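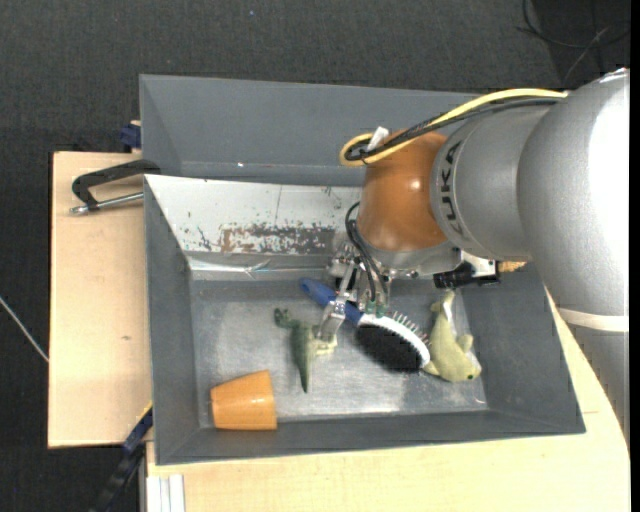 Department of Soil and Land Resources, Plistham College

Chapter 8
Describing a Soil Profile

A soil map is built from many small observations, and most of them are made by a person standing in a hole. This chapter covers the work done at the pit: choosing the spot, cleaning the face, finding the boundaries between horizons, and writing down what is there in terms another surveyor can use. Laboratory methods are left to Chapter 9.

We will follow one pit through the whole chapter. It was dug on the lower terrace of the Tolus valley, in a field that had been in pasture for 33 years, and is listed in the course collection as Profile 101. Lâm Đinh described it on Friday, November 10, 2006, after the first fall rains had softened the upper layers. A second description of the same soil, made in September of the following year when the ground was hard and dry, is given at the end of the chapter. Read the two side by side. The horizons are the same, but the recorded structure and consistence differ enough that a careless reader might take them for separate soils.

8.1 Choosing the site

A pit should stand for the area around it. Keep away from fence lines, old ditches, gateways and places where stock gather. Before digging, walk the field and put down several auger holes. If the holes disagree, the unit on your map may need to be split, and one pit will not settle the matter.

Record the slope, the position on the slope, the land use and the parent material before you break ground. These notes are easy to put off and hard to recover later. On the Tolus terrace the parent material is silty river alluvium over gravel. The gravel rises toward the Skemano road, and pits there are much shallower.

8.2 Preparing the face

Dig so that the face you plan to describe gets even light. Pile the soil on the other sides — never on the surface above the face, where trampling will spoil the top horizon. Keep topsoil and subsoil in separate heaps so they can go back in order.

Spade marks smear clay and hide structure. Work down the face with a knife, picking small pieces away so the soil breaks along its natural surfaces. Leave a strip on one side smooth for comparing colors. Hang the tape with zero at the top of the mineral soil. Any litter layer is measured upward from that point and noted separately.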